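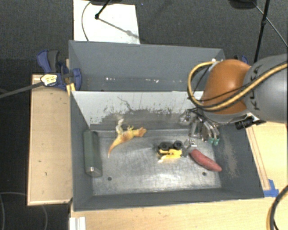
片付けの続き。昨日の投稿の続きです。遅くなった。スレッドにします、長いです

今やってるのは「行き先が決まってないもの」の箱。棚に戻せるやつは午前中に全部戻した。残りがこれ。毎回これが残る

恐竜。オレンジと黄色のやつ。横倒し。しっぽが細くとがってるタイプなので、棚の恐竜カゴに入れると網目からしっぽの先が出て、通る人の袖に引っかかる。だからカゴじゃなくて浅い引き出しのほうに入れたい

でも引き出しは今動物園セットで満杯。キリンが場所とりすぎ。首

黄色と黒の小さい車。タイヤ黒で真ん中が濃いグレー。これは車の段でいいはずなんだけど、車の段に黄色いのが増えすぎて、小さい子が「あの黄色いの」って言ったとき大人が全員ちがうのを渡すという事態になっている

色で分けるか大きさで分けるか。前に色で分けたら三日もたなかった。大きさは一週間もった。じゃあ大きさ

さつまいも。

さつまいもは台所セットのカゴです、と言いたいところだけど、台所セットのカゴには今パンと卵しか入れてない。野菜は別の袋にしたので。袋はRengifoの棚の下の段。札はまだ書いてない、あとで書く

長い箱。深い灰緑っていうのか、モスグリーンを暗くしたみたいな色の。手前の端に銀色のちいさいとこがあるやつ。これだけおもちゃの仲間に入れていいのか決められない。保留

保留の箱を作ると保留が増えるので作らない、と10月に決めたのに、もう作ってる。灰色のこれがそう

あ、灰色の箱のこと聞かれたので。Grondnessの部屋を使わせてもらうようになったときからある備品で、どこで買ったかは知らないです。すいません。型番もわからず

使い勝手は、いいほう。横の壁が外に向かって開いてる形なので、手が入れやすい。角に小物がはさまらない。底は金属っぽくて傷だらけ、白くもやっとした跡もある。拭いても傷は傷なので気にしないことにした

底に小さい丸い穴がある。ビーズ系は入れないほうがいい。落ちるかどうか試してはないけど入れない

仕切りの下のほうの黒ずみ、メラミンでこすれば取れるのかな。上のほうはきれいなんだけど。知ってる人教えて

返信ありがとうございます。「重曹は金属によっては変色するから端っこで試して」とのこと。端っこで試します。今日はやらない

奥の箱は空けておく方針です。大きいものは入れない。戻し中のものを一瞬置く場所がないと、床に置く→踏む→泣く、になるので

これ家でもおすすめ。収納を全部うめないで、ひとつは何も決めない。うちはこれで玄関がましになった。ましになっただけ

休憩。お茶

再開

「おもちや何個くらいあるんですか」という質問。前にVevsteadの物置から引っ越してきたとき台帳を作った人がいて、それだと700。ブロックは袋ごとで一つと数えてたらしい。今はもう合ってないと思う。数え直す気力なし

台帳じたいは好き。備考欄に「車、曲がらない」「ぞう、鼻短い」とか書いてある。鼻短いのは仕様なのか破損なのか

曲がらない車はまだいます。まっすぐしか行かない。人気ある

貸し出しのルールも聞かれたので貼っときます。前のお知らせからコピペ

貸し出しは一家庭につき袋ひとつ。袋に入る分だけ。期間は最大16日。延ばしたいときはノートに書いてください。なくした部品はそのままノートに「なし」と書いてください。怒りません

以上コピペ。2025年4月からこのルールです。前のルールの紙を冷蔵庫に貼ってる人はそれ捨てて大丈夫

袋代は100円。前から変わってない。持ってきた袋でもいいけど、口が閉まるやつでお願いします。開いてる袋で車を借りて、帰り道で車だけいなくなった件が過去にあり

で、恐竜。結局どうするか。浅い引き出しのキリンを上の段に出して、あいたところに恐竜を寝かせる。立たせない。立たせるとふたが閉まらない

やってみる

閉まった

キリンは上の段で首が棚板に当たるので、ななめ。見た目はいまいち。取り出しやすさはいい

写真と同じ並びで戻すって言ってる人いたけど、うちはそこまでやってない。引き出しの前に絵を貼るだけ。絵は子どもが描いたやつなので、恐竜の絵がじゃがいもにしか見えない。そしてほんとのじゃがいもは野菜袋。混乱するのは大人だけで、子どもはちゃんと入れる

札の書き方。文字だけの札は読める子しか使えない。絵だけの札は新しく来た大人が困る。両方書く。字は大きく、ひらがな。カタカナのおもちゃ名もひらがなにする。きょうりゅう、くるま、やさい

Kurniawati Yusofさんがローマ字とインドネシア語も足してくれてて、これが助かってる。mobilって書いてあるのが車。うちの子が先に覚えた。家でも「もびるどこ」って言う

札の紙はClitbergの厚紙のやつ。薄い紙だと角からむしられる。厚紙でもむしられるけど、時間がかかる

テープは幅広。細いテープを重ねて貼るのはやめたほうがいいです、はがすとき地獄

車の段、いまやってる。大きさ順にしたらかなりすっきりした。小さい車は手前、大きいトラックは奥。黄色と黒のは小さい組なので手前の右。横に倒れてても気にしない。どうせ倒れる

段のふちに低い板を一枚つけたのが良かった。転がって落ちてこない。板は端材。ネジなし、両面テープ。強めの

「うちは車が好きすぎて床が車だらけです」という返信。わかります。床に四角くテープを貼って「駐車場」ってことにすると、だいたいその中に収まる日もある。収まらない日もある

さつまいも、袋に入れた。赤っぽいピンクのやつだから、にんじんの隣だと小さい子がどっちもにんじんって呼ぶ。それはそれでいいか

野菜袋は中が見えるメッシュのほうがいいかも。今のは布で中が見えない。見えないと全部ひっくり返して探す。全部ひっくり返したら片づけがもう一回。次回メッシュにする。誰かあまってたらください

長い箱の件、返信いろいろ来てる。「筆箱では」「積み木のふたでは」「とりあえず台所セットに入れて羊羹」。羊羹は笑った

羊羹、ありかもしれない。長いし。色も抹茶が濃すぎたみたいな。銀のところは包み紙の折り返しってことにすればいい

いや保留。心当たりのある方、名乗り出てください。グレーの箱の左側に置いておきます。次の片付けの日まで

「片付けの時間どれくらいかかりますか」。5人いると一時間で終わる。一人だと午後ぜんぶ。今日は一人なので午後ぜんぶ

一人のときのコツというか、順番。まず大きいもの。床が見えると気持ちがもつ。それから同じ種類が多いもの。最後に行き先のないもの。最初に行き先のないものから手をつけると、そこで座りこんで遊んでしまう（やった）

手に取ったら箱にもどさないで、そのまま棚まで歩く。これがいちばんむずかしい。気がつくと一回持ったものを元の箱に戻している。何の時間だったの

あと音楽。かけないほうが早い人とかけたほうが早い人がいる。わたしはラジオ。歌だと歌っちゃう

壊れたものの見分け。タイヤがとれかけ、電池ぶたのネジなし、とがった割れ目。このへんは棚に戻さないで修理カゴへ。修理カゴの中身は次の修理の日まで貸しません。「これだけ借りたい」もだめです、ごめんね

電池ぶたはほんとに気をつけて。ネジがないのはテープで留めて戻すんじゃなくて、戻さない。電池も抜く

拭くとき。プラスチックのはぬるま湯でしぼった布、そのあと乾拭き。布のは持ち帰り洗濯係さんへ。木のは水を使いすぎない。車はタイヤのみぞに髪の毛が巻いてることが多いので、ピンセットあると良い。ピンセットは引き出しの一番上、はさみの横

はさみの横になかったら、たぶんわたしのエプロンのポケットです

あった。ポケットに

寄付の問い合わせも来たのでここで。今受けつけてるのは、絵本、ボールでない外遊びのもの、台所セットの食器。受けつけてないのは、ぬいぐるみ（もう寝る場所がない）と音の出るもの。恐竜はひきだしがいっぱいなのでちょっと待って下さい。キリンの首が解決したら募集します

車もしばらくいいです。特に黄色

あ、さっきのメラミンの件。別の方から「強くこすると表面がくもる」と。もともとくもってるとこあるからなあ。でもやめとく。水拭きだけにする

窓しめて、机ふいて、ノートに今日のこと書いたら終わり

机は明るい色の木なので、クレヨンが目立つ。目立つから拭く。前の黒っぽい机のときは誰も拭かなかった。机の色で当番が回るようになるとは

ノートに書いたこと。恐竜→浅い引き出し。キリン→上の段、ななめ。車→大きさ順。さつまいも→野菜袋。長い箱→持ち主さがしてます

札は次までに書きます。やさいの札。絵はさつまいもを描くつもりだけど、わたしが描くとたぶんラグビーボールになるので、描ける人いたらおねがい

質問の返信まだの方、夜にまとめて返します。ごはん作ってくる

追記。羊羹派が増えてます

追記2。メッシュの袋、ゆずってくれる方が見つかりました。ありがとうございます！次の片付けの日に持ってきてくれるそう。それまで布のままです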